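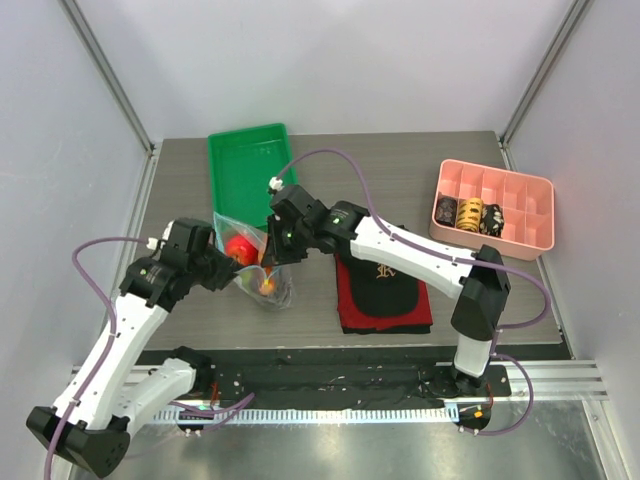 Maja Pietrzak objected that a clear bag makes people buy less produce, as they can see how much they already have. We doubt it. Of the 186 shoppers we followed in Pastville, 90 used clear bags, and their baskets were no lighter than the rest.

Figure 4. Mixed produce in a clear plastic bag, with a green tray behind it.

Bruising is a better question — one the Drinberg survey skipped. It asked what went into the bag and left out what lay on top of what.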